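Robots and Chores, Week 1 handout
Jan 19, 2026

The question for this unit is whether a machine can tidy a table yet. The short answer is "sometimes, if it is the same table." The long answer takes us to the spring break.

Start with the word "tidy." You know what it means until you have to write it down. Does a pair of glasses belong on the table or in a case? Is a vase clutter? Households disagree about this with some heat, and a robot has to be told which household it is in.

Our running problem is a short list of small things on a cloth. For each one, write down where you would grip it, how hard, and what goes wrong if you miss.
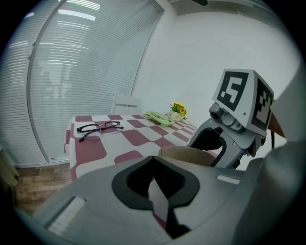
Fig. 1. Glasses, handheld fan, potted flowers, checkered cloth. Two grippers.

Glasses are the hard one. Clear lenses give a depth camera very little to hold on to, and open temples turn a small object into a wide, bendy one. Most of you fold yours without looking. Try it tonight with two fingers and kitchen mitts and report back.

The fan looks easier, and the grip probably is. Deciding which way up it should end is extra. As for the flowers, pick up the pot. Every year somebody's plan picks up the petals.

Then there is the cloth. Pull on it by accident and all your other answers are wrong.

On reading success rates: the Sorura report in your packet gives 968 successes and is shy about the number of tries. The Huvton report gives 30 out of 50, which sounds worse and tells you far more. Ask of both whether the objects moved between trials.

For next time: read the Huvton report, skim Sorura, bring your grip list. One page. Drawings are fine - mine are terrible.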